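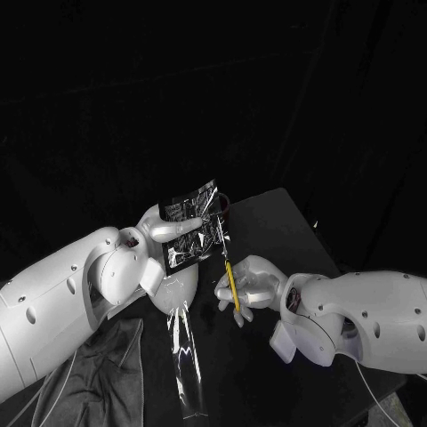
Two arms, one bag, one yellow tool. Bench work at Stustcombe.

Apr 28, 2019

Budget thread, as promised to the people who asked what we are spending on the two-armed setup and where the money goes. Long one. I run the equipment side for a small packing and returns business, so this is from the buying end and not the programming end.

Background first. We have one two-armed unit with jointed hands on trial at our Stustcombe site. The trial runs to the end of June. Before then I have to put in a plan that says buy, lease, extend or send it back.

The job we want it for is fiddly. Small flat goods in clear plastic bags, a printed card inside. One hand holds the bag upright, the other brings a tool to it. People do this all day without thinking. Machines mostly don't, which is why the quotes vary so much.

We asked for four quotes. Three came back. One was for a single arm with a suction cup, which I had already said would not do. Crinkly bags and suction cups do not get on. We tried that two years ago and I still have the cups in a drawer.

The second was from Ritomton. Two arms, hands with fingers, stand, controller, one year of cover. The third was from Tudness, same general idea but the hands are priced separately. Read that line twice if you ever get a quote like it. The arms looked cheap until we added the hands.

Hands are the part that will eat your budget. Arms last. Fingers get knocked, pinched and bent. Put a spare hand in the plan from the start, left or right depending on which side does the tool work. In our case that is the right.

Ask if left and right hands are different parts. With one supplier they are, with the other you can swap the palm plate and use the same fingers. If they are different you may be holding two spares, and that is a proper line in a budget and not a footnote.

Wiring. On a lot of these arms there is a gap in the shell at the wrist and you can see the wires in it. I asked both suppliers the same question: what does it cost to replace the wrist loom, and can we do it ourselves? One said yes with a short course. The other said send the arm back.

Sending an arm back means a crate, a van, and a bench doing nothing. I have put 18 working days in the plan for that, door to door. The supplier said fewer. I have dealt with suppliers before.

Tools. The hand on the right curls its fingers round a slim tool shaped like a pencil. We like this because it means we can use ordinary hand tools off the shelf and change them when they wear. A special tool fitting would have locked us in to one catalogue.

I set aside 400 pounds for hand tools for the first year. That sounds a lot for small things but we do not know yet which shapes work. Some will be dropped. Some will be the wrong thickness for the fingers. Buy a mixed lot, keep the receipts, write down which ones get picked up cleanly.

Colour matters more than I expected. A bright tool on a dark table is easy for the cameras and easy for us when it rolls off. I now order yellow where there is a choice. It costs the same.

The table. We went dark and matt on top, with a dark background behind. Clear plastic throws light back all over the place and a pale shiny bench made it worse. Repainting a table we owned was far cheaper than the lighting kit one firm tried to add to the order.

If you are pricing this up, do the background before you pay for lights. Dark cloth on a rail is cheap. We may still need a better lamp over the bench, and I have left a small sum for it, but it has gone from a must to a maybe.

Consumables. Test bags, test cards, film, cloths. This was missing from my first draft completely. Every try uses something up or creases it, and a creased bag behaves differently from a flat one, so you can't keep using the same ones for ever.

I have put 1,000 test bags in the order. We got a price break at that number and they keep. We will take the same bags our customers' goods arrive in, because there is no point proving that it can handle a nicer bag than the real one.

Cables. Allow for longer ones than you think, and for clips to keep them off the work. The ones that came with the trial unit are fine where it stands now. If we move the bench nearer the racking they will not reach, and the long set is a paid extra – of course it is.

Floor space. The quote drawings show the arms and the table. They do not show the person standing next to them with a trolley, or where the finished goods go. I taped the whole lot out on the floor with the trolley included. It came out at nearly twice the drawing. Check yours before you sign, as rent on floor is real money.

Guarding. These arms are sold as being fine to work next to. That does not mean you skip the risk assessment, and if the tool in the hand is sharp or pointed the arm being gentle doesn't settle it. I have budgeted for an outside assessor for one day plus a return visit.

Training. Two of our bench staff will learn to run it. I have costed their hours at full rate and also the cover for the bench while they are away from it. My first plan had the hours but not the cover and our accounts person spotted it straight off.

Buy or lease? Ritomton will lease over 36 months – sorry, no, that is the old sheet. The current offer is a yearly lease with the right to buy at the end. Tudness only sells. The lease costs more in total but lets us hand it back if the bag work goes nowhere.

I lean towards the lease for year one. The hands on these things are changing quickly and I would not want to own this year's hands in three years. The arms I would happily own.

What I am not putting in the plan is a saving on wages. People keep asking for that number. We don't have it. We are slower with the arms than by hand at the moment and I would be making it up. The plan has cost, space, risk and what we would need to see by June to carry on.

What we would need to see, since a few of you will ask. It can pick up a bag from a pile, stand it up, hold it steady while the tool does its bit, and put it down in the right tray. Same thing with the next bag. For a whole shift, with one person looking after it and doing other work too.

I am also asking for a figure on dropped bags, with a limit agreed before the test starts and written down. If you set the limit after you have seen the results you will set it wherever the results are. I have done this myself with a label printer.

Service cover. Read what counts as wear. In one contract, fingertips are wear, so not covered. In the other the whole hand is covered for the first year but only if their engineer fits it. Call-out to Stustcombe is charged by distance and we are a long way from anybody.

Software. Both charge yearly. Ask what happens if you stop paying. One carries on working without updates. The other one stops. That answer alone moved my ranking, and it was not on either price sheet, I had to email.

Someone asked about second-hand. I looked at one pair of used arms through a dealer called Long. Fair price, good condition from the photos, but no hands and an older controller that neither hand maker supports. If you only need a plain gripper it would be worth a look. For bag work, no.

Contingency. I normally put ten per cent on equipment. For this I have gone to fifteen and have been told it is high. It can go back in the pot if we don't spend it. Asking for more halfway through is a much worse meeting.

Order of spending, for anyone planning the same. Table and background first. Then bags and hand tools. Then the assessor. Then the lease. Then the spare hand, ordered the same day as the lease so it gets here before we break the first one.

Full sheet goes to the directors next. I can't post the supplier prices as both quotes are marked confidential, but I am happy to share the blank version with the headings. Reply here if you want it.

Edit to add, as three people have asked already: yes, the blank sheet has a line for test bags now.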